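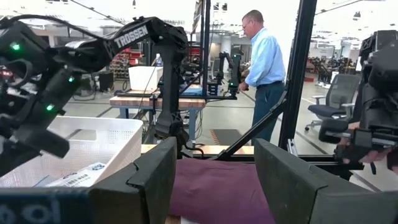 Two-arm stations in use on the shared floor, with further benches behind.

How to Plan and Budget for a Two-Arm Workstation
Kindora Equipment Planning Office
Issued 2026-10-04

This guide is intended for departments preparing a purchase request for one or more tabletop workstations with two robot arms. It covers the order in which decisions should be made, the items that must appear in the budget, and the information the Planning Office needs before it can release funds. It does not recommend a particular make of arm.

Requests for the coming cycle must reach the office by the end of April. A request that arrives without a floor sketch will be returned.

Before You Begin

Have the following on hand:
A written statement of the task, no longer than one page
A sketch of the floor area, including aisles, windows and power outlets
The name of the cost center that will pay for the station after the first year
At least 2 written quotations for the arms

Step 1. Define the task before asking for quotations

Suppliers will quote for whatever they are asked to quote for. A department that asks for "two arms and a table" will receive a price for exactly that, and will find later that the frame, cables and lighting were left out.

State what the arms will handle, how far they must reach, and whether a person will guide them by hand. For household sorting and packing work, list the actual goods: boxes, bottles, jars, folded cloth, rolls, wrapped packages. Soft items deserve a line of their own. Cloth and film wrapping place different demands on a gripper than a rigid box does, and a supplier should be asked to confirm in writing that the proposed fingers are suitable for both.

Step 2. Fix the footprint

Measure the station as it will be used. The tabletop is only part of it. Allow for the frame and its legs, a desk for the computer, a chair, and standing room for the person at the arms. 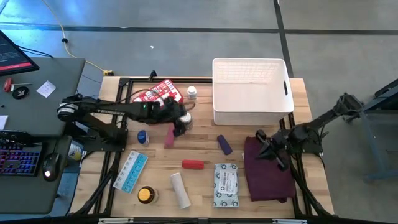 The desk should be close enough for the operator to see the table and the monitor without walking between them. Include the monitor, keyboard and mouse in the request, even where the department intends to reuse existing equipment, and enter the price as zero. This allows the office to see that the item has been considered.

Cables that cross a floor must be shown on the sketch. Where they cross a marked walkway, add a cable cover to the budget. Departments on the Plirnau site should note that floor outlets there are fixed and cannot be moved at the department's request.

Step 3. Budget for the frame and the table together

The frame carries the arms and should be chosen with them. Ask the arm supplier for a mounting drawing and send it to the frame supplier before either order is placed. In the last cycle, one department ordered a frame from Grabner and arms from another source, and paid for a second set of mounting plates when the hole patterns did not match. The plates were a small cost – the delay of 9 weeks was the larger one.

A wooden top is acceptable for light handling work. Polished or varnished surfaces reflect overhead lights, and this should be discussed with whoever will set up the cameras. If a matte surface is needed, it is cheaper to specify it with the order than to refinish the top after installation.

Step 4. Set aside money for task items

Props and containers are often left out of requests and then bought in a hurry. Enter them as a separate line. The standard allowance is $1000 per station for the first year, and covers bins, baskets, sample goods and replacements.

Buy containers in multiples of the same model. A basket that is replaced halfway through a project by one with a different rim or wall pattern may make earlier work hard to compare. Record the supplier's item number in the request so that the same model can be ordered again. Paper goods and wrapped packages wear quickly and should be treated as consumables. 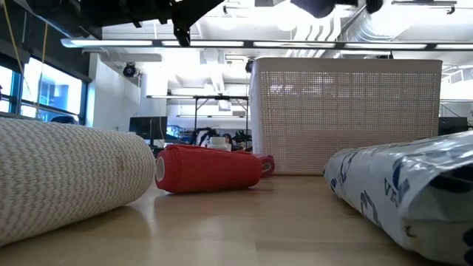 Step 5. Review light and surroundings

Visit the proposed location at more than one time of day. Windows beside a station bring daylight that changes through the shift, and blinds or shades may need to be added to the request. Note existing ceiling fixtures, ducts and pipes on the sketch. Any work on them is carried out by Building Services and is charged separately.

Where cameras are fixed to the frame, consider what lies behind the table as well as what is on it.
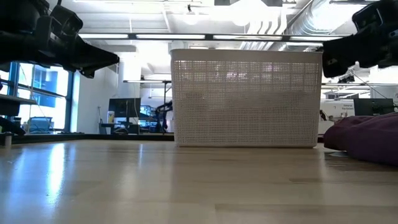 Neighboring desks, monitors and other arms may all fall within a camera's view in an open room. If the project requires a plain background, include panels or screens in the request and show their position on the sketch. Panels must not block an exit or a ceiling vent.

Step 6. Add the recurring costs

The following lines are required for every station:
Spare gripper fingers and cables
Software licenses, if any, with renewal dates
Operator training
Annual inspection of the frame and mountings
Storage for task items not in use

Operator training is booked through the Mokholm training room. Places are limited, and the booking should be made as soon as a delivery date is known.

Step 7. Submit the request

Send the completed form, both quotations and the sketch as a single file. The office replies within 30 days. If a quotation will expire before then, say so on the first page of the form – the office can usually ask the supplier for an extension, but only before the expiry date.

Changes after approval

Changes to the number of arms, the make of the arms or the location require a new request. Changes to task items within the allowance do not, and may be approved by the head of the department.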